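Durbridge, room 4, 15/06/2023
Notebook: soft goods task, house rules draft

Spent most of the day on the rules sheet and only some of it on the robot, so this entry is mostly about the rules sheet. Maarja asked me to write up the pillow work in a way that the Bradorach people can lift straight into their own procedure, and I said sure, that's an hour! It was not an hour.

Background for whoever reads this in November when we've all forgotten: the old sheet was written for the bench arms. Bolted down, fixed reach, tape on the floor, everybody knows where the arm can get to. Then Rirutus came in (two legs, two hands, walks up to furniture) and we kept using the same sheet with "arm" crossed out in pen and "robot" written over it. Cor found a line in there telling the operator to check the bench clamps. I laughed, then I went and looked at how many people had initialed it.

So, a new sheet. I'm trying to keep it to one side of paper. Kalliopi's view is that anything over one side gets signed and not read, and I'm with her on that.

First section is the state of the area before a run. We had lots of arguments about this one. Despina wanted a fixed layout with marks for every item, and I wanted "tidy, and write down what's where." The trouble with a fixed layout is that the whole task is putting pillows back where they belong, so if they always start in the same spots we learn nothing. The trouble with mine is that "tidy" means something different to everyone in this building. Where we ended up: the furniture is fixed, the pillows are free, and whoever runs the session saves a head view at the start and another whenever they change something. If a pillow is on the floor, write floor. If it's half on and half off, write that, don't round it up to "on sofa."

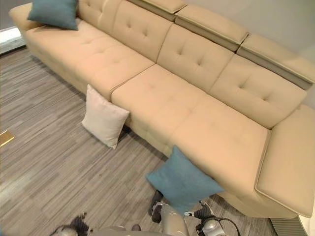 Head view. Teal pillow up by the far arm, cream one standing on the floor against the sofa front, second teal one low down by the right gripper.

That lower teal one is a good case for the sheet, by the way. Under the old wording the choices were "on" or "off" and I'd have flipped a coin. It's tipped against the front edge of the seat, so now it gets "leaning, front edge" and the reader knows what the hands were dealing with. Nektarios says the vocabulary should be a closed list (on, floor, leaning, held, other) and I've put that in. "Other" needs a note next to it or it doesn't count.

Same section, floor fittings. There's a little gold plate set in the carpet, and the plan of the room we've been using doesn't have it. I've drawn it in. The rule now says that anything set into the floor goes on the room plan before the first powered step, flush or not. I wrote "flush or not" because Cor immediately said "but it's flush." Fine, it's flush. Feet still go over it, and I'd like the planner and the person holding the stop to have the same map.

Second section: hands, sleeves, cables. This is the one I care about most and I've rewritten it five times.

Old text: "Check cables." That's it, that's the whole rule. Check them for what? I've split it up. Before power, with the stop pressed in, run your own hand along each cable from the wrist back and make sure there's no loop that can get over a fingertip or under a foot. Then move each wrist by hand through its full travel and watch the slack. Then do it again with the sleeve on, and please don't skip this one, the sleeve changes where the cable wants to sit. Where a wrist cable has to have a loop for travel, the sheet gives a largest allowed size, and we check it with the wooden gauge hanging by the door (Nektarios made it, don't walk off with it).

Sleeves get their own line. They're there to keep fabric and stray threads out of the joints, and they're good at it, but a sleeve that has slid down toward the fingers can cover the bits you need to look at and it can get pinched along with whatever you're holding. So: fingertips and the last joint of every finger have to be in plain sight with the hand open and pointing down. If you can't see them, re-seat the sleeve. Despina asked what happens if it slides in the middle of a run. Then you stop, you re-seat, you note it, you go again from the start pose. No reaching in while it's holding still! A robot that's standing still under power is a robot that's running. I want that in bold on the paper version.

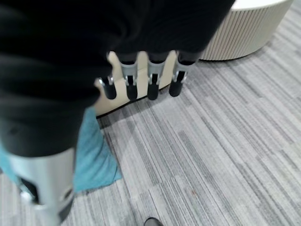
Who is allowed to call a stop?
Anyone in the room, for any reason, including visitors, and the operator presses first and asks about it afterward.

I wrote that one out as a question because it's what people really ask on their first day, and Maarja liked it so much she wants the whole sheet done that way. I don't think it would fit on one side. We might do it for the wall poster.

What we did agree on is that a stop is never an error in the log. It used to go in under faults, and I'm fairly sure that's why we had so few of them on paper. If your name sits next to a fault every time you press the button, you press it less. From now on stops have their own column with a short free text box, and the box can say "felt wrong." Kalliopi went a bit quiet at "felt wrong," she's the one who has to sort this stuff later, but she agreed in the end that a vague note beats no note.

Third section, and here I had to go back and read my own entries from the spring: lighting and blinds. We'd been treating light as a vision problem only (washed out carpet, perception team grumbles, somebody lowers a blind). But the operator has eyes too. If you're holding the stop and you're squinting at a bright patch on the floor, you're slower. So the rule covers both. Blinds go to a set height for the session, and the height gets written down. If the sun moves across the work area enough to bother either the cameras or the person, pause and adjust, and that pause isn't counted against the run.

I tried it out from a few places in the room with the blinds lowered but not all the way down, and what struck me was the strip of daylight underneath. The blinds do their job on the window and then the low part lets a band through right onto the carpet.
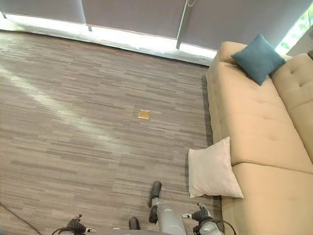
So I've added a bit about where the operator stands, with the window behind or beside you and never straight ahead. It also has to be a spot where you can see both hands and both feet of the robot, which in a corner with a sofa down one side leaves you less choice than you'd think. I walked it with Cor and we chalked two acceptable spots on the room plan. If neither works for a given task, the task gets moved or a second observer comes in. Cor wanted to allow "or use the monitor" and I said no. The monitor is great for knowing what the robot sees, but it has a delay, and the whole point of the person is that they aren't looking at what the robot sees.

Oh, and cables on the floor, since I was crawling around down there anyway. Anything trailing belongs to the cable section and gets walked before power just like the wrist ones. One named person minds it during a run. If you're the stop holder you can't also be the cable person. We've all done both. I did both last month and felt very efficient.

Fourth section: contact. Pillows are forgiving, and that's exactly why people get sloppy with them. You can squeeze a pillow far too hard and it'll look fine, and then somebody copies the same grip setting over to the next object and the next object is a lamp. The rule is that every object class has its own grip limit, set from the lowest value that holds it, and you don't borrow a limit from another class even for a quick try. We logged 40 N as the ceiling for pillows per hand, and I put it in the config as a hard number instead of a comment. Speed during contact is also capped, separately from walking speed, and the cap comes on when either hand reports touch and not when the planner thinks there should be touch.

Pressing against furniture is different from gripping, and the old sheet had nothing for it. When both hands are on a pillow and the pillow is being pushed against something padded, the reading at the wrists is partly squeeze and partly push, and you can't treat it like a plain hold. Nikolaidis (the contract, for those who don't know it) wants the two logged as separate channels. I think they're right, annoying as it is. For now we log the total, flag it as "press," and keep it under the same ceiling.
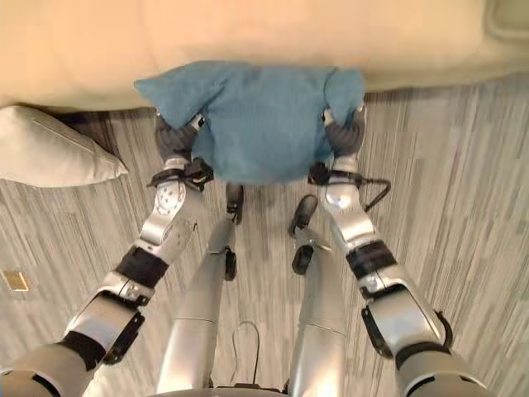
Press, both hands. Blue cushion between the grippers, top edge over the beige one, white pillow on the floor to the left.

Looking down past the forearms like that also reminded me that foot position isn't recorded anywhere in the contact log, and it should be. If you're pushing forward with two arms then your balance is part of the contact. Nektarios will add the foot poses to the same record, sampled on touch and on release. He says it's a small job. I've written "small job" here so that I can show it to him later.

Retention: raw logs for 600 days, head views kept along with them, notes kept for good. Kalliopi's number, I haven't argued.

Still open:

Who signs the sheet when the operator and the session lead are the same person. Maarja says get a second signature, Cor says that'll stall every early session. I lean toward Maarja.

Whether "other" in the pillow list should trigger a review every time or only when it shows up twice in one session.

The gauge for the cable loops is fine for the wrists but useless for anything lying on carpet. Need a different check there, maybe just a photo before and after.

Bradorach want the sheet with their own header on it. Ok by me so long as the version number stays ours.

Despina has the draft now and is going to run a session from it cold, without asking me anything. I've promised to sit on my hands and write down every place she hesitates.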